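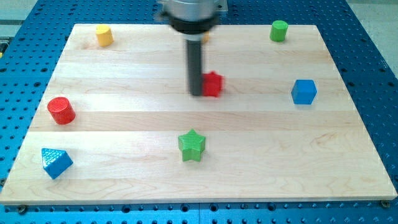

From: Rowena Ambrosio
Date: 12 Feb 2019
Subject: Re: [shopfloor-automation] Block picking cell, staffing after commissioning

> We are planning a single-arm cell for mixed block picking, similar to
> what was described for Draltby last September. Management here assumes
> one packer can be released per shift once it is running. Can anyone
> with a working cell say whether that holds? Also interested in who
> does the changeovers, and whether your packers needed formal training
> or learned it on the job.
>
> Humphreys

It did not hold for us. Draltby runs one arm on the small-parts bench, picking shaped blocks (cylinders, cubes, prisms, stars) for the Zollesow sets. Before the cell, two people per shift picked and packed by hand. There are still two people per shift. The work is divided differently.

The arm does the picking. One person closes and labels the sets and keeps the supply side filled. The other is what the rota now calls the cell attendant, a job that did not exist before. The attendant clears faults, returns dropped pieces, checks the gripper fingers and signs the shift log. Our business case counted the clearing of faults as idle time for the packer. In practice the packer cannot leave the sealing station long enough to do it.

Shape matters more than color. Upright cylinders and cubes give us very little trouble. A cylinder on its side can roll when the finger touches it, and a star has to be approached at the right angle or it turns in the grip. Prisms are in between. If your parts arrive in any orientation, base your fault estimate on the worst shape in the mix. We used the average and were wrong for the whole first month.

Changeovers: the attendant does them. A recipe change takes 3 minutes if the fingers stay on and 30 if they come off, including the reference check. Maintenance did all of them at first, and the cell stood waiting whenever they had a call elsewhere. Moving the job to the attendants required a change to the lockout procedure and a regrade of the position. Do the regrade before go-live. We did it after, and it was an avoidable argument.

Training: 90 minutes in a classroom, then supervised shifts until the shift lead signs off. The classroom part covers the stop circuit, safe entry and restart. Reading fault codes was learned at the bench. Fault 904 (grip not confirmed) is the one they see most, and the integrator's manual, Huvell in our case, gives it two lines. The packers wrote their own page for it, which is taped inside the cabinet door and is more useful than the manual. I can send a copy off list.

Two effects we did not plan for. Wrist complaints on that bench went down, and complaints about standing in one place went up. We now swap the two positions at each break. The second is pace. With hand picking, people worked ahead before a break and slowed down after it. The arm does not do that, and the sealing station has to match it. We lowered the cycle speed twice at the packers' request and left it there. Output per shift is still above the hand-picked figure.

For your staffing question, I would keep headcount level in the plan until you have your own fault log for the full product mix. If a position can be released after that, the log will show it.

One thing you did not mention: does your supply side present the blocks flat and spaced, or in bulk? The answer changes most of the above.

Rowena Ambrosio
Process engineering, Draltby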